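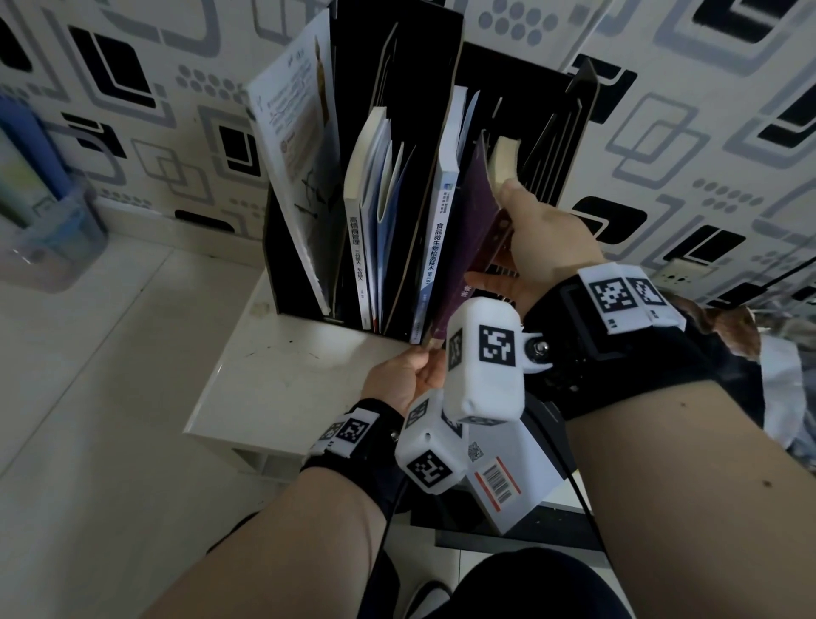 **outubro de 2020**

Passei a manhã toda com o kit de pulso da Lirkari, que a Keerthana me deixou em cima da mesa com um bilhete simpático e o manual inteiro em inglês, e confesso que já lhe tenho algum carinho. São 1.199 por par, com a assinatura da Halline à parte (mais 59 por mês, e foi aí que o Girish torceu o nariz!). Ele queria o da Premia, mais barato, mas em agosto penámos tanto com a calibração daquele que não tenho saudades nenhumas.
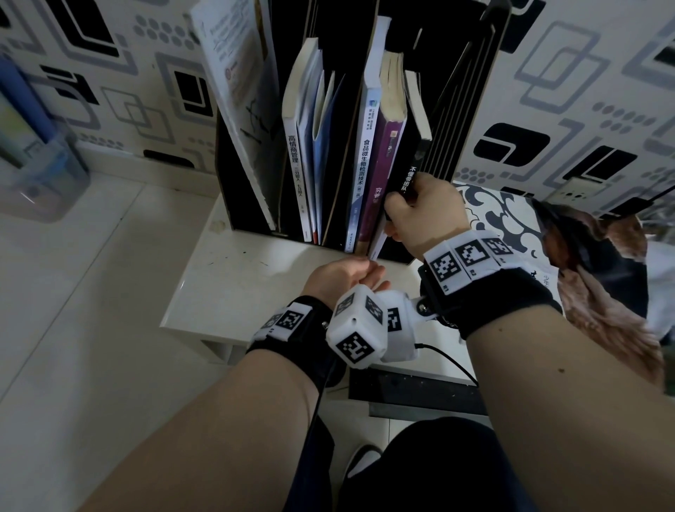
O que eu queria mesmo perceber era se as correias aguentam um trabalho miudinho, desses que um dia queremos passar ao braço robótico. Arrumar livros é ótimo para isso, porque os dedos têm de se meter em espaços apertados: puxar o livro preto, o 不懂带团队, com a direita, enquanto a esquerda segura um fininho branco pela borda de baixo, obriga os dois pulsos a trabalhar muito perto um do outro. Gostei de sentir as correias firmes, embora a da direita me pese um bocadinho mais.

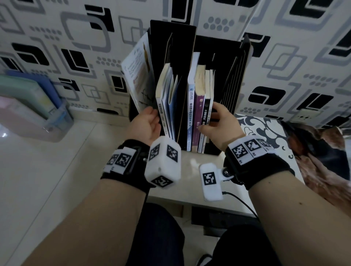
*As duas mãos no organizador, cada uma com o seu bloco de marcadores.*

Almocei tarde, sopa requentada, e a Anitha telefonou a perguntar se o kit servia para a oficina dela. Disse-lhe que esperasse pelo meu relatório, que a Fernandes ainda me deve o preço das correias de reserva e não quero prometer nada.
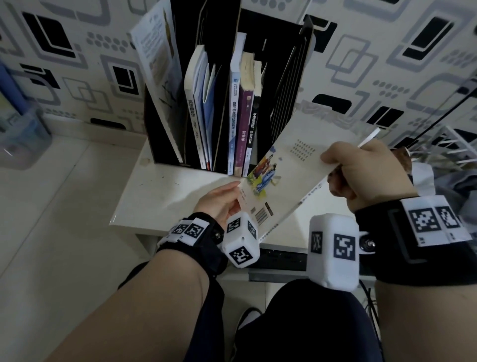
Do cabo é que gosto menos, e vou escrevê-lo com todas as letras, com jeitinho, para o pessoal da Lirkari não se ofender. Também quero falar das rotações do pulso, que são o meu tormento de sempre: segurar um livro aberto na diagonal, com a contracapa para cima, põe cada mão num ângulo diferente, e é nessas posições que vou olhar para os dados com mais atenção. O Anil ficou de me mandar os gráficos. Amanhã repito tudo com as correias um furo mais largas.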